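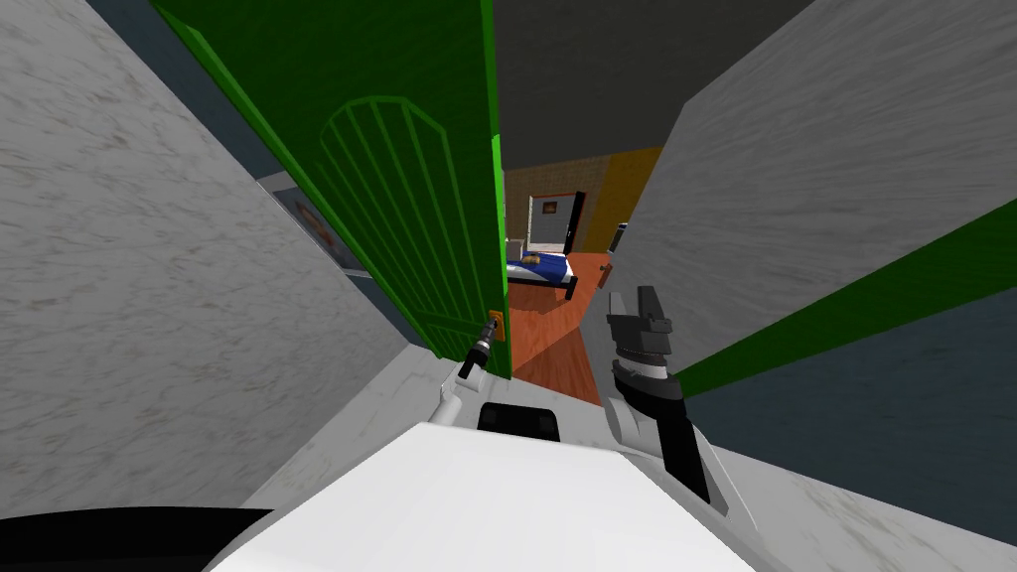

*A two-armed robot at a green bedroom door in simulation, left gripper against the handle plate.*

**Adeck 2 is out, and it's much better at doors**

PRELLEY, July - Hi everyone, Karabo Baloyi here from Galex. Version 2 of Adeck, our motion planner for two-armed mobile robots, is ready to download, and I get to write the announcement because I've spent more of my life on doors than anybody else in the office!

Doors are a pain to plan for. The handle swings on an arc, the base has to roll along with it, and the spare arm still needs to go somewhere that isn't the wall. Our old planner worked those out one after another and got itself stuck in narrow doorways. The new one solves for the base and both arms together, and replans as the door moves (you can set how often, if your computer is on the older side).

We tested it on 1000 simulated doorways, with different colours of door, hinges on either side and some really stingy clearances. The set comes with the release, along with 7 worked setups you can open and fiddle with. My favourite has a bed past the doorway, so the planner has a proper room to think about once it's through.

Ridwan Osman rewrote the collision checker, and I asked him for a quote. "I'd like people to break it and send me the log," he said. "The door frames are where I'd start."

Manurung, our viewer, has been updated too. You can now scrub back through a plan and see which joint limit made it change its mind - I use this every day.

Adeck 2 is free for schools and home tinkerers. Existing licences carry over, but setups saved in version 1 need to go through the converter first, so please keep a copy of the originals.

**Media and demo requests:** Karabo Baloyi, Galex, Prelley office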